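Folding fleece so it stays folded?

cirillo_laundry
Joined: September
Posts: 200

Okay, I need help from people who care about this stuff as much as I do. I have a drawer of fleece (sweats, mostly, all that fuzzy kind) and whatever I do, it springs back open the second I let go. T-shirts, no problem. Fleece just puffs up and looks at me.

I fold everything on the bed, on top of the quilt, and I'm starting to think that's half my trouble. It's the floral one with the brown and blue flowers, very squishy, and nothing lies flat on it.

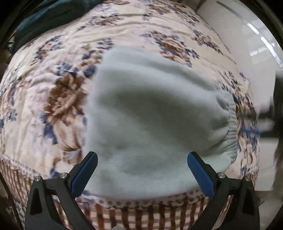

The cuffs are the other thing. Anything with a ribbed elastic cuff pulls in at the end, so one side of the bundle is always fatter than the other, and then the stack in the drawer leans. I've tried tucking the cuffs inside and I've tried leaving them out. Any ideas before I give up and use hangers?

norero22
Don't hang it! Mine got shoulder bumps that never came out. Fold in thirds the long way, then roll from the waistband toward the cuffs, so the elastic ends up on the outside of the roll.

PrarnixPat
Have to disagree with norero22. Rolled fleece takes up way more room than folded. I had 6 rolls in a drawer that holds nearly twice that flat. Press the air out with your forearm as you fold — slowly, like you're closing a sleeping bag — and then put something heavy on top. Jeans work.

norero22
Sure, if you want to move jeans every time you need a sweatshirt.

PrarnixPat
I do it every morning, takes 2 seconds lol

caser_home
Different question, do you have a table? I used to fold on my comforter too and switched to the kitchen counter last winter. Huge difference for me. You can get an edge on things when the surface doesn't sink. My back likes it better too.

cirillo_laundry
No table big enough, sadly, and the counter is always covered in dishes. I could put a big cutting board on the bed maybe? Going to try the forearm thing tonight and roll 3 of them to compare.

caser_home
Cutting board is fine, just check it's dry first. Ask me how I know.

norero22
Team roll. Report back!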